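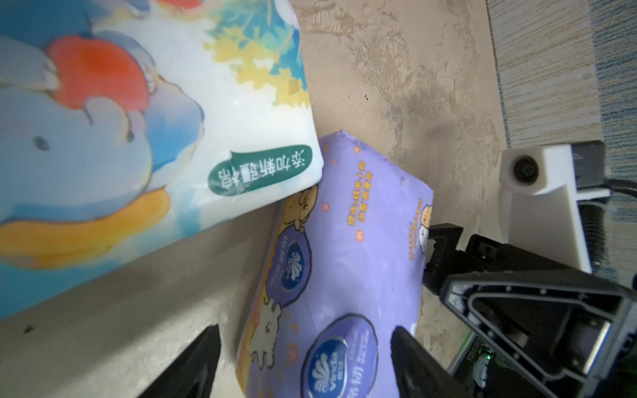

Foto: Pluluvby / arquivo do fórum

Lenços de papel em pacote mole - onde guardam?

Pluluvby
30/01/2018
Boa noite a todos. Peço desculpa pelo meu português, ainda estou a aprender. Vivo num apartamento pequeno e compro os lenços em pacotes de plástico, não em caixas de cartão. Neste momento tenho um com desenho de um bicho azul-claro (a minha filha diz elefante, eu digo baleia) e um lilás da Vinda, encostados um ao outro perto da parede. A parede é de reboco e tem manchas. A minha pergunta é: posso deixar os pacotes assim, ou o papel apanha cheiro? Gostaria de uma solução que custe pouco.

Mogensen
Para mim é elefante, sem dúvida.
Sobre a parede: se as manchas são de humidade, eu não encostava nada. Tive pacotes fechados num canto húmido desde abril e, quando abri, o papel cheirava a cave. O plástico protege, mas as dobras coladas nas pontas nem sempre fecham bem.

Brerna
Discordo do Mogensen. Pacote fechado é pacote fechado. Guardo os meus na lavandaria há anos e nunca cheiraram a nada. O problema é só depois de abrir. E manchas no reboco podem ser apenas tinta velha, não dá para saber por uma fotografia.

Mogensen
Anos na lavandaria, mas com janela ou sem janela? Faz diferença.

Brerna
Com janela. Está bem, faz alguma diferença.

Vallatgate
Eu limpava primeiro a prateleira, que tem pó e umas pintinhas escuras. Depois punha os pacotes em pé num cesto, a 5 cm da parede. O meu cesto tem mais ou menos 40 cm de comprimento e chega bem para a casa de banho e a cozinha.
E baleia, desculpem.

Pluluvby
Obrigado pelas respostas. A minha janela fica longe, por isso vou seguir o conselho do cesto. Uma dúvida ainda: quando o pacote está aberto, vocês passam os lenços para uma caixa? A minha esposa quer uma caixa de madeira, eu acho que o pacote serve perfeitamente.

Brerna
Serve. A caixa é mais uma coisa para limpar.

Vallatgate
Eu passo para caixa. O pacote mole, quando está a meio, cai para o lado e os lenços saem aos três de cada vez. Mas meça antes de comprar - a minha primeira caixa era curta e tive de dobrar tudo.

Pluluvby
Vou medir amanhã. A minha filha agradece ao Mogensen pelo voto no elefante.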